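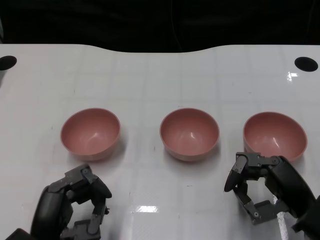

White table, tiled top. See item 2.

Kitchen and Dining Room Walk-Through, Drorkcombe Hall
Checked by Bethel Bogale, with comments added by Torunn Nygård

1. Back door and ramp. OK. The door closes by itself again now that Arsen Tkachenko has been at the hinge with his oil can (thank you, Arsen, it used to groan like an old ship!). The ramp mat still curls at one corner and I'd like it taped down before October.

2. Tables. OK, with a comment. White tops get smudgy so quickly, and I know it's a dull job, but please wipe them before the meal as well as after. Run a finger under the edges too and tell me about anything sharp.

3. Dishes and bowls. OK. Anything chipped goes in the bin by the sink, even if it's a favorite.
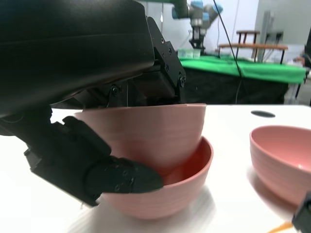 I'd also ask whoever stacks the shelves to keep the heavy platters down low, where our shorter helpers can lift them out without stretching.

4. Stove and hood. NEEDS WORK. The hood filter was greasy enough to write my name in, and I did. Romain Courtois has the spare and will swap it. The gas shutoff turns freely and its label is easy to read.
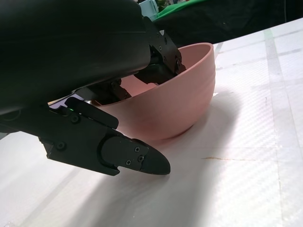 Page last changed: October, by T. Nygård

5. Fire extinguisher and blanket. OK. The needle is in the green and the pin is in place. Somebody had hung an apron over the blanket, so I've moved the hook along the wall.

6. Exits and seating. OK. We're allowed 68 people in the dining room, and I do mean 68, babies included. Keep the side aisle clear of strollers, please,

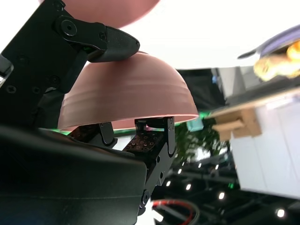 and of coats as well, which have a way of sliding off chairs just when people are getting up for dessert.

7. Refrigerator. RECHECK. It read 3 degrees Celsius at the top and felt warmer at the bottom, so Spyros Leka is bringing a second thermometer.

8. First aid box. Short on burn dressings and small bandages. Bethel will pick some up.

Items 1, 4, 7 and 8 stay open until initialed on the sheet by the pantry door.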